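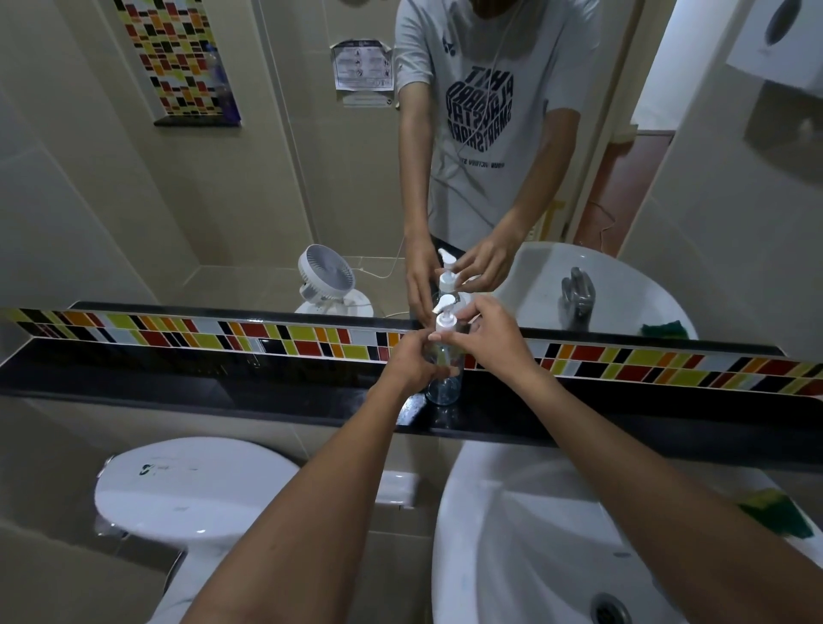 Washroom Ledge and Mirror: Daily Care Procedure

Kerslake House, Guidance for Residents and Housekeeping Staff

Purpose

This page sets out how the washroom ledges, mirrors and soap dispensers at Kerslake House are to be kept. It applies to the ground floor washrooms and to the shared washroom in the Titine wing. It replaces the notice formerly displayed beside the linen store.

The black ledge under the mirror shows marks readily. Soap left on the surface dries to a dull ring, and a ring left for several days is considerably harder to remove than one wiped away the same morning.

What you will need

Two soft cloths, one for damp work and one for drying
Warm water in a small bowl
A mild washing-up liquid
A soft brush for the tile joints
Refill soap from the store cupboard

Abrasive pads, scouring powder and bleach must not be used on the ledge or on the mosaic.

Step 1. Clear the ledge

Move the pump bottle and any personal items off the ledge before cleaning begins. Hold the bottle by its body, with a second hand near the top. A bottle lifted by the pump head alone may come apart at the collar. Personal items should be placed together on a dry towel and returned to the same position afterwards.

Electrical items, such as a desk fan, must be switched off and unplugged before any water is used nearby. Cables should be kept clear of the basin and of the floor where people walk.

Step 2. Check the pump bottle

Clear bottles are supplied so that the level may be read without opening them. Where the contents are also clear, tilt the bottle gently and watch for the liquid to move. If little remains, refill it as follows:

Unscrew the pump and stand it on a clean cloth.
Rinse the bottle with warm water and allow it to drain.
Fill to just below the shoulder. Overfilling will force soap out when the pump is replaced.
Screw the pump down firmly by hand and press it until soap appears.
Wipe the base before putting the bottle back.

Different brands of soap should not be mixed. Vakotham hand soap is the standard supply throughout the house.

Step 3. Wash and dry the ledge

Wring the damp cloth well and work from one end of the ledge to the other. Repeat with clean water, then dry at once with the second cloth. The ledge is glossy, and any water left standing will show as spots.

Step 4. Clean the mosaic strip

The strip of small coloured tiles above the ledge collects splashes along its lower edge. Brush the joints lightly with soapy water and wipe dry. The decorative panel in the niche is treated in the same way -- remove anything standing on the small shelf first. Loose tiles should be left in place and reported.

Step 5. Finish the mirror

Wipe the mirror from the top downwards with a barely damp cloth, then polish it dry. Do not spray liquid directly on to the glass, where it may run down behind the lower edge.

Frequency

Steps 1 to 3 are carried out daily, before 8 in the morning. The mosaic and mirror are cleaned twice a week. A fuller clean of the tile joints takes place each May.

Reporting faults

Faulty pumps, cracked tiles and damaged ledges should be reported to Delwyn Ormsby on extension 141. Requests for refill soap go to Hemi Baxter at the Lukau desk, where up to 6 bottles may be collected at one time.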